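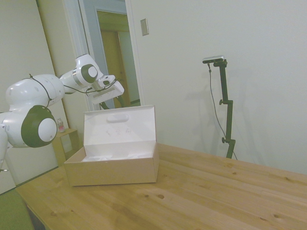 What is a slip lead?

A slip lead is a dog lead and collar made from a single length of rope, webbing or leather, with a ring at one end through which the rest of the lead passes to form an adjustable loop.

The loop goes over the dog's head and sits high on the neck, just behind the ears. It tightens when the dog pulls and slackens when the pull stops. Most modern slip leads also carry a stop, usually a small tab of leather or rubber, which slides along the lead and keeps the loop from opening wide enough to drop off over the head. Some have a second stop on the other side of the ring to limit how far the loop can close.

Construction

The standing part is commonly braided nylon, cotton or polypropylene. Leather is still used but stiffens if it is left to dry near heat. The ring is welded steel or solid brass; a split ring is considered unsuitable as it can open under load. At the handle end the rope is folded back on itself and either spliced, stitched or held by a crimped leather whipping. Spliced handles are slower to make and easier to inspect for wear.

The Zastholm pattern, named after the town where it was first sold, uses a flat webbing loop joined to a round rope handle. The webbing spreads pressure over a larger area of the neck, but it runs less freely through the ring when wet. The Chambi pattern is round throughout and has two stops.

Fitting

The lead is fitted according to the side on which the dog walks. With the dog on the handler's left, the loop is held in the shape of the letter P as the handler faces the dog, and passed over the head. If it is put on the wrong way round, the ring lies beneath the running part and the loop stays tight after the pull has ended. This is the most frequent fault in use.

Once the loop is in place the stop is moved down until two fingers fit between lead and neck. Long-coated breeds need the hair lifted clear of the ring first.

Use

Slip leads are used in gundog work, in kennels and veterinary practices, and by walkers who let dogs on and off the lead many times in one outing. They are not generally advised for tethering, for puppies with undeveloped neck muscles, for short-nosed breeds, or for dogs that pull steadily. A harness or flat collar is preferred in these cases. As a slip lead has no fixed collar, any identity tag has to be carried separately.

Ruth Alvarado's handling manual, Postora, treats the slip lead as a tool for trained dogs only. Davina Dalgleish took a wider view and held that a lead with two stops could be used in early training - provided the second stop was never moved while the dog was walking.
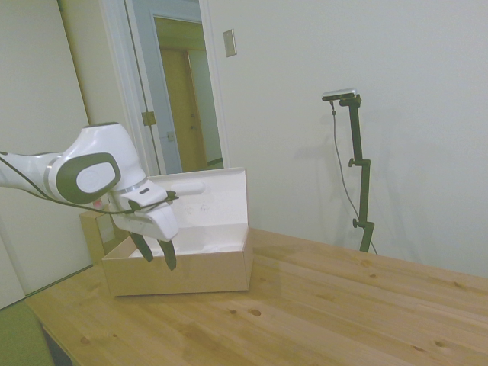

Dalgleish also set out a method of inspection that many kennels still follow. The lead is drawn slowly through a gloved hand, first dry and then damp, and any flat or furred section is marked with thread. A lead with a mark within reach of the ring is withdrawn.

Related types

The Trarkov lead has a fixed loop and a separate trigger clip, and is sometimes sold as a slip lead although it does not tighten. The figure-of-eight lead adds a second loop over the muzzle. The half-check collar works on a similar principle but is worn with an ordinary clip lead.

See also: Flat collar; Head collar; Long line; Loose-lead walking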